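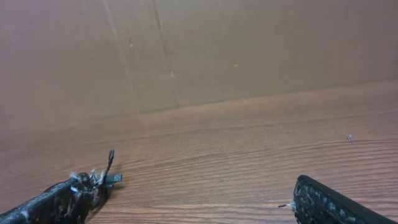
Efe Omoregie 的意见是,规范超过两页就没人看,写得再全也是放在共享盘里落灰。他在内部讨论里留的就这一句,后面跟了一长串回复,有赞成的,也有骂的。我去 Kotby 采访,本来想问数据质量,结果聊了一下午规范。

先交代一下。Kotby 这边做的是线缆整理,双臂遥操作,桌面上摆几根线,理顺、绕好、插头朝一个方向。项目叫 Sillska。操作规范第四版 2023年11月16日 生效,我拿到的是打印件,边上有铅笔字。主要接受采访的是 Waltraud Haberkorn,规范的执笔人,Reiko Tsuchiya 中间进来过两次,补充了不少。录音整理得急,有些地方顺序调过。

我问 Haberkorn,为什么要有第四版,第三版五月才发。

“第三版是坐在会议室里写的。”她说,“第四版是翻记录翻出来的。五月以后我们攒了3884条操作记录,我把被退回的那些挑出来,778条,一条一条看退回理由。看完就知道第三版哪儿是空话了。”

空话比如?

“‘确保工作区整洁’。什么叫整洁?每个人都觉得自己的桌子整洁。”

第四版里这一条改成了动作:开始前用无绒布顺着木纹擦一遍,手指垫面单独检查,看到纤维就用胶带粘掉,粘完再用手摸一遍桌面。擦的人签字。不签字这一段不收。

签字这事有争议。Ryota Nishimura 在征求意见时写过,操作员每二十分钟签一次名,一天下来光签名就烦死了。Haberkorn 没有让步,不过改了频率,换班和换任务时签,中途不签。

“他说得对一半。”她说,“签字太密,大家就会提前签好一整页。我见过的,一整页,同一支笔,同一个斜度。那比不签还坏。”

退回理由里排第一的是什么,我以为是抓空或者掉线。她摇头。

“抓空不退。抓空是正常动作,抓空之后重新来一次,很有用的,留着。规范里专门写了,失败可以收,但要标。退的是标错的,还有中途有人伸手进去的。”

伸手这条我多问了几句。线打结了,机械臂弄不开,人站在旁边,手痒。第三版写的是“禁止在运行中进入工作区”,没人把自己伸一下手当成“进入工作区”。第四版就写成:手臂通电时,手腕以上任何部分不得越过桌沿。要碰线,先按暂停,等关节指示变化,口头说一声“进”,对面的人答“可以”,再伸手。出来也要说。

“听起来很傻。”Tsuchiya 插话,她刚端着杯子进来,“头一个星期大家都笑。现在不笑了,有人在食堂伸手拿盐都说‘进’。”

对面的人必须答。不答就不能伸。如果只有一个人在岗呢?那就断电再伸,没有例外。Haberkorn 说这一条被要求加例外的次数最多,她一次都没加。

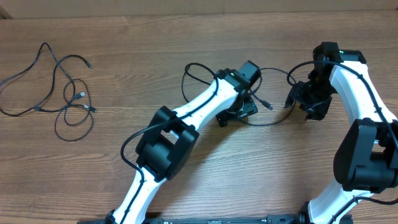
线缆规则在第四版里单独成了一章,原来只有半行。分两部分,桌上的任务线和手臂自己的线,要分开查。Haberkorn 说分开是有道理的,两种线都是深色,操作员盯着屏幕,余光里一晃,很容易看混。手臂自带的那根黑线在腕部附近拱起来,从肘关节上面过去,往外鼓出一个大弯,再顺着下面那节白色连杆走。这个弯得留多少,规范里给的是做法:把手臂慢慢开到四个极限姿态,线不绷、不蹭桌面、不掉进肘部两块侧板中间,就算过。“给个厘米数最省事,可是换一根线就不准了。”她说,“我宁可让他们多花两分钟开一遍。”任务线那一部分主要管接头,接头全部露在外面,不许压在线圈底下开始。

为什么不许压?

“夹到金属头,手指垫会坏。”很干脆。停了一下又说,也不是永远不许,有一类任务就是要从底下找接头,那类要单独编号,夹持力上限也单独设。混在普通任务里就是不行。

我翻到附录,有一张检查表,155项。跟 Omoregie 那句“两页”差得有点远。我把这个念给她听。

她笑了。“155项是给审核的,一个季度查一次。操作员手里那张只有正反一面。Efe 说的我听进去了,他不信而己。”

操作员那张我也看了。塑封的,字很大。正面是开始前,背面是停下来的时候。没有“请注意”,没有“务必”,全是动词开头。擦,查,开,等,说。背面最上头一行是急停,写的是“先按再想”。据说这四个字讨论了两次会,有人觉得不够正式。

急停的规矩也变了。以前按一次急停要写事故单,一页纸,还要组长谈话。数字很好看,几乎没人按。Tsuchiya 讲到这个有点来气。

“几乎没人按,你觉得是好事吗?我就站在那儿看,手臂肘都快碰到旁边那只了,他在那儿拿手柄慢慢往回挪,就是不按。因为按了要写一页纸。”

现在按急停只记时间和工位,勾一个原因,不谈话。按完之后的恢复反而变严了:两只手臂分别回零,一只停稳了再动另一只,第一遍低速。两臂之间的最小间距写进了软件限制,不过规范里照样写一遍人工检查。Haberkorn 的原话,“软件会更新,更新的人不一定看过规范。”

外包这块我知道读者关心,所以也问了。有一部分夹爪保养由 Brostano 做,他们有自己的流程,跟这边的对不上。比如他们按使用小时换垫,Kotby 按外观换。谈了几轮,最后是哪个先到按哪个。多花钱。Haberkorn 说钱的事别问她。

还有 Hsu 那边提过意见,希望规范里把光照也固定死。她没全收。桌面有反光时怎么处理,写了,挪灯或者加遮板;照度写死,没写。理由她解释得很长,录音里有一段被咖啡机盖住了,大意是工位将来不会只有这一种桌子,收来的东西太整齐,换个地方就不好用。可是变化要记录。灯动过,记一笔。遮板动过,记一笔。“允许变,不允许偷偷变。”

我问她有没有后悔写进去的条款。

有。第二章里要求每段开始前把线“随机摆放”。她现在觉得这三个字害人。

“人不会随机。你让他随机,他摆十次有八次差不多,左边一个圈,中间一个圈。右手习惯的人尤其明显,我自己也是。”下一版打算用抽卡,卡上写几根线、接头朝哪边、要不要交叉,抽到什么摆什么。卡片已经在试了,20张一组,用完洗牌。Tsuchiya 嫌卡片太滑,老掉地上。

审核由 Chiharu Sugiyama 负责,那天不在,后来我们通了电话,时间不长。她讲得比较谨慎。说规范执行得怎么样,现在不好讲,第四版刚开始用,退回率要看过完整一轮才算数。她更在意的是改动流程,操作员可以直接在塑封卡背面贴便条提修改,周会上当场答复,收或者不收都要写理由。

“不收的理由要写的比收的长。”她说。我问这也是规范里的?她说是,第九章,最后一条。

我回去翻了,第九章最后一条讲的是版本号怎么编。她说的那条在第八章。已经写邮件告诉她了,她回了一句谢谢,说会贴张便条。

打印件我在征得同意后带走了一份,附录不能外传,所以下面不登。文中引语经 Haberkorn 和 Tsuchiya 看过,Sugiyama 的部分电话里确认过。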